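双腕マニピュレーション手法検討会 議事録

日時:2021年1月24日 13:30~15:10
場所:Padiron 第2実験棟 会議室
出席:Bilal Jaber(進行)、Montserrat Prieto、森下、大久保、記録:柴
欠席:Hirvonen側担当(資料のみ事前提出)

1. 前回議事録の確認
修正1点。3ページの「学習率」は「減衰率」の誤記。訂正のうえ承認。

2. 模倣学習データの収集状況(森下)
・双腕遠隔操作による記録は累計673エピソード。うち品質確認を通過したものは438。
・除外の主な理由は、操作者の中断、関節角ログの欠落、左右アームの時刻ずれ。
・時刻ずれは記録系の更新後に発生していない。更新前の分は補間で救済せず、除外のまま扱う。
・Prieto:除外分にも失敗動作の記録として価値がある。削除せず別領域に保管すること。
→了承。保管先はDravlowのサーバとし、命名規則は大久保が案を出す。

3. 物体配置の無作為化について(Prieto)
・従来は対象物のみを置いて記録していたが、評価時に周辺物があると把持位置が対象物の外へ流れる傾向を確認した。
・収集時から無関係な小物を同じ卓上に置く方式(以下、混在配置)を6月以降の標準とする提案。
・混在配置で学習した方策は、対象物のみの方策と比較して、未知の小物を加えた条件での把持成功率が高い。差は柔軟物で大きく、剛体では小さい。
・Jaber:柔軟物の試行数が少ない。ケーブル類だけで結論を出すのは早い。
・Prieto:布と紐を追加して再評価する。対象物の初期形状も記録に含める。
・大久保:小物の選び方に操作者の癖が出る。抽選表の使用を提案。
→混在配置の採用は了承。小物は抽選表で決定する。数値の外部公表は再評価後とする。

4. 行動表現の比較(大久保)
・関節角の絶対値指令と、現在値からの差分指令を比較した。
・差分指令は接触前の軌道が滑らかになる一方、長い動作では誤差が蓄積し、終盤で片腕が待機姿勢に戻らない例があった。
・絶対値指令に12ステップ分の一括予測を組み合わせた構成が、現時点で最も安定。
・一括予測の境界で速度が不連続になる。重み付き平均で緩和できるが、接触中は遅れとして現れる。
・Jaber:接触の有無で平均の重みを切り替えられないか。
・大久保:手先に力覚がないため、電流値による推定になる。閾値の決定に追加計測が必要。
→次回までに電流値の予備計測を行う。

5. 評価手順の統一
・Hirvonen提出資料では、把持後3秒間の保持をもって成功としている。当方の基準は持ち上げの完了のみで、比較ができない。
・保持時間を含む基準に合わせる。過去分は記録動画から再判定する。
・再判定は2名が独立に行い、不一致は協議で決定。判定者には方策の種類を伏せる。
・片腕のみで把持した場合の扱いは意見が分かれた。森下は成功に含める案、Prietoは別区分とする案。
→別区分として集計し、報告時に両方の値を併記する。

6. 作業空間の照明と背景
・囲いの内側からの反射が、透明容器の認識に影響しているとの報告(森下)。
・照度を変えた試験は未実施。カメラの露出は当面固定のままとする。
・Prument製の拡散板について見積を取得済み。採否は試験結果を見て判断。

7. その他
・右腕の手首部の配線を次の保守時に点検する。
・学習用計算機の予約は共有表で行う。口頭での予約は無効。
・論文原稿の手法節はPrieto、実験節は大久保が担当。図の番号は初稿の段階では固定しない。

8. 担当事項
森下:除外データの移送、照度試験の計画案
大久保:命名規則、抽選表、電流値の予備計測
Prieto:布と紐を加えた再評価の条件表、手法節の初稿
Jaber:Hirvonenへの評価基準の確認
柴:再判定用シートの作成

次回の日程は共有表で調整する。配布資料のうち、混在配置による卓上作業の写真を末尾に付す。

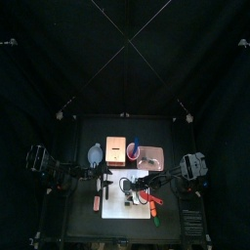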